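She Paid Off Every Card She Owned, and Then She Kept One

September 16, 2020

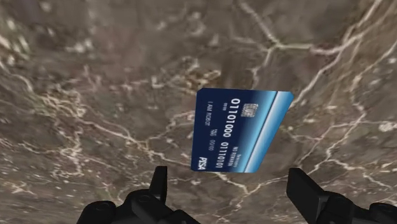

How it started

I'd been wanting to sit down with this particular reader for ages. She first wrote to me in December, a long email with no paragraphs in it, to tell me I was wrong about store cards. (I was, a bit.) She runs the front counter at a hardware store in Dunleavy, she's raised two kids mostly by herself, and she asked me to leave her name out because her sister reads this site. So no name! We talked over the phone for most of an afternoon, with one break so she could let the dog in.

I asked her how many accounts she'd had at the worst point and she laughed at me.

"I couldn't have told you," she said. "That was the trouble. I had them in my purse, I had them in the kitchen drawer, I had one in the glove box for gas. If you'd asked me what I owed I would have said a number, and it would have been the number I liked."

The real number came out the winter her furnace quit. The repair was $967, and she stood in the basement with the repairman while he tried one card, then another. Both declined. He took a check for part of it and told her to send the rest when she could, and she says she still thinks about how nice he was, and how much worse that made it.

The shoebox

That night she got every statement she could find and put them in a shoebox. She didn't open them. "I want to be clear about that, because people tell these stories like they woke up a new person. I put the lid on and I watched TV." It took her another two weeks to sit down with a pencil.

I love this part, because I did the same thing with a dresser drawer for most of my twenties.

When she did add it up, she did it on the back of a calendar page, by hand, twice. She won't tell me the total and I didn't push. What she will say is that the minimum payments alone came to $700 a month, and that she'd been making them, mostly on time, for years. "I thought that meant I was doing okay. I was paying! Every month I was paying. I never looked at what was left after."

Smallest first

She went smallest balance first. I've always been a highest-interest person myself and I told her so, and we went around on that for a good ten minutes.

"Sure, you save more your way," she said. "On paper. But I needed to see one go away. The first one was $75, for curtains. I paid it off on my lunch break and I called them up and closed it, and the lady on the phone tried to give me a better rate, and I said no thank you, and I felt like I was ten feet tall."

After the curtains came the gas card, then a department store one, and so on up the line. She picked up Saturday inventory at the store. She sold a treadmill. She stopped buying the good coffee and then started again, since she says she was unbearable without it and her son offered to chip in.

The kids knew, by the way. I asked about that because so many of you write to me about hiding it. She told them at dinner, with the calendar page on the table. Her daughter wanted to know if they were going to lose the house – they weren't – and then wanted to know if they could still get a pizza that week. They got the pizza.

The one she kept

The whole thing took her a little over four years. The last payment was $959, and she'd been saving it up on the side so she could send it all at once.

And then, after all that, she kept a card! Just the one. I'll admit I was surprised, and I think she could hear it.

"Everybody wants me to say I cut them all up," she said. "I rent a car once a year to go see my mother. I like having it if the furnace goes again. It's got a low limit, I asked them to make it low, and it pays itself off out of checking."

She checks it on the first of the month, standing up, before breakfast. If there's a charge on there she doesn't remember, she makes herself find out what it was. Last month it was a parking meter.

I asked what she'd say to someone with a shoebox of their own. She thought about it for a while, long enough that I checked to see if the call had dropped.

"Put the pencil in there with it," she said. Then the dog started up again and she had to go.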